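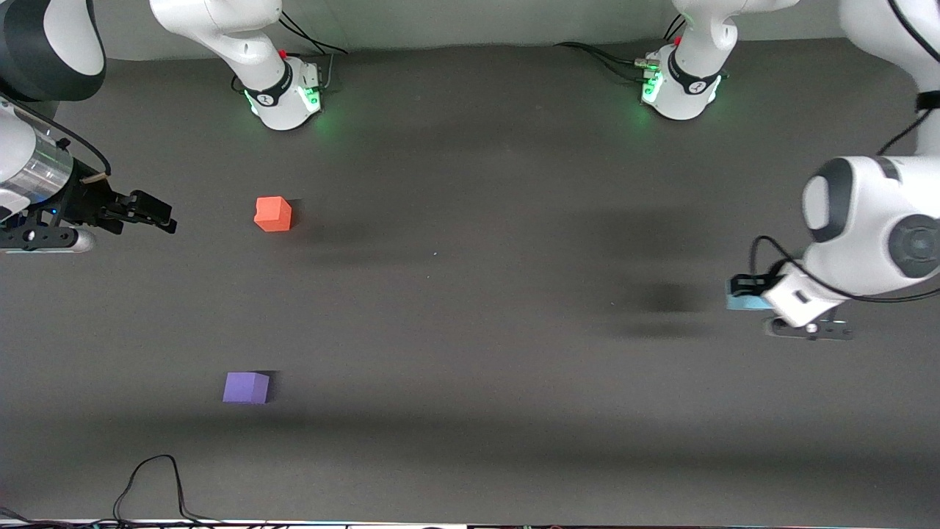

Wieser sort en février sa nouvelle série de petits cubes en mousse, la série Honness, découpée et teintée à l'atelier de Claltbridge. Vendus en sachet ou en vrac, pour les classes, les ludothèques, les ateliers de manipulation et tous ceux qui posent des petites choses sur des grandes tables. Première teinte au catalogue, le rouge orangé. Sur un plateau gris il se repère de loin, avec le dessus plus clair que les côtés, même posé un peu de travers. C'était le premier point du cahier des charges : une couleur franche, lisible sur les tables de travail courantes, grises pour la plupart.

Disponibilité : février, en boutique d'atelier et sur catalogue. Distribution hors région par Statov, aux conditions habituelles.

Ce qui change

L'ancienne série, pour ceux qui l'ont en stock, avait trois défauts connus. Arêtes qui s'arrondissaient. Teinte seulement en surface, donc une tache pâle au premier accroc. Et une mousse un peu trop molle, le cube gardait la marque des doigts plusieurs minutes. Les retours de clients disaient tous plus ou moins la même chose, on les a lus, on a repris le produit depuis le bloc.

Série Honness : mousse teintée dans la masse. Une entaille ne fait pas apparaître de blanc. Découpe à la lame et non plus au fil, arêtes nettes, faces planes. Densité relevée. Le cube s'écrase sous la pression et reprend sa forme, sans bruit quand il tombe, ce que les enseignants demandent en premier, bien avant la couleur.

Pas de vernis, pas de pelliculage, pas de parfum (la question revient tous les ans, la réponse aussi).

Les teintes

Au lancement : rouge orangé, bleu clair, jaune, vert moyen, violet. Le gris a été essayé puis retiré, on ne le retrouvait plus sur les plateaux. Le noir aussi, qui prenait la poussière de craie en une matinée. Un blanc cassé est à l'étude, rien de décidé.

Les sachets existent en teinte unique ou panachés. Dans les panachés la répartition est égale entre les cinq teintes, à un ou deux cubes près selon la coupe. Les clients qui travaillent le tri ou la symétrie prendront plutôt les teintes uniques, pour composer eux-mêmes.

Conditionnement

Sachet de 51 cubes. Pourquoi 51 : cinquante pour l'activité et un de rechange, parce qu'il en part toujours un sous un radiateur. Le sachet est en toile, cordon coulissant, lavable, il remplace le sac plastique thermosoudé de l'ancienne série qui finissait déchiré au bout d'une semaine.

Vrac : carton de 2 000 cubes, teintes au choix par tranche complète de sachet. Réservé aux collectivités et aux revendeurs. Le carton est léger mais encombrant, prévoir la place, les livraisons au deuxième étage sans ascenseur se passent très bien, celles dans un couloir étroit beaucoup moins.

Les boîtes de rangement de l'ancienne série restent compatibles. Mêmes cotes extérieures, donc pas besoin de tout racheter.

Essais en classe et en ludothèque

La présérie a circulé tout l'automne dans les écoles et la ludothèque de Claltbridge, 280 sachets prêtés, 190 fiches de retour remplies. Merci à celles et ceux qui ont pris le temps, les fiches étaient longues.

Ce qui ressort des fiches : l'empilement tient mieux qu'avant, surtout au delà de quatre étages. Le ramassage est plus rapide en fin de séance, grâce au sachet. Les plus petits essaient de mordre dedans, comme avant. Plusieurs équipes s'en servent pour autre chose que prévu, caler un livre ouvert, marquer une place à table, remplacer des pions perdus. Une classe s'en est fait des tampons à peinture, résultat correct, cubes à jeter ensuite.

Côté critiques : le jaune et le vert jugés trop proches sous certains néons. Le vert a été foncé en conséquance pour la série définitive. Cordon du sachet trop long, raccourci. Notice illisible, refaite en plus gros.

Mot de l'atelier

« Un cube en mousse, tout le monde croit que c'est réglé. On a passé l'été dessus. Six faces d'équerre dans une matière qui bouge quand on la coupe, c'est un métier. Si la lame chauffe un peu trop la face se creuse, et en classe la pile penche. On préfère jeter. Les chutes partent en rembourrage chez un voisin, rien à la benne. »

Direction de l'atelier, Wieser, Claltbridge

Conseils d'usage

Surface plane et sèche. Un plateau mat accroche mieux qu'un plateau laqué. Éviter le plein soleil derrière une vitre, surtout pour le bleu clair et le violet. Nettoyage à l'eau tiède et au savon doux, essorer dans un torchon, sécher à l'air libre, pas sur le chauffage. Pas de sèche-linge. Pas de javel, même diluée.

Ne convient pas aux enfants de moins de trois ans, petites pièces. À utiliser sous la surveillance d'un adulte pour les autres tranches d'âge de maternelle.

Reprise de l'ancienne série

Les sachets complets et en bon état de l'ancienne série sont repris à la boutique jusqu'à épuisement du premier lot Honness. Avoir sur le nouveau sachet, montant affiché au comptoir. Sachets incomplets : on les prend aussi, sans avoir, pour le recyclage en rembourrage. Cubes peints, collés ou mâchés, non merci.

Pour les revendeurs Statov, voir directement avec votre interlocuteur habituel, les modalités sont différentes et nous n'avons pas la main dessus.

Présentation

Matinée portes ouvertes à l'atelier un lundi de février, à partir de 9 h 30. Tables sorties, cubes à disposition, visite de la découpe par petits groupes. Café. Chaussures fermées obligatoires côté machines de coupe. Les classes doivent s'inscrire avant, les particuliers viennent quand ils veulent dans la matinée. La date exacte sera affichée à la boutique et communiqué aux écoles par courrier.

Échantillons presse : un sachet panaché par rédaction, sur demande, envoi sous quelques jours. Préciser l'adresse postale complète, les précédents envois sont revenus pour moitié.

À propos de Wieser

Atelier de découpe de mousse installé à Claltbridge. Pièces d'assise, calages, matériel pédagogique. Fabrication sur place, du bloc au sachet. Vente directe à la boutique d'atelier, vente à distance par catalogue, distribution extérieure par Statov.

Contact presse

Wieser, service communication, atelier de Claltbridge. Permanence téléphonique le matin. Tarifs, fiche technique et nuancier Honness joints sur simple demande.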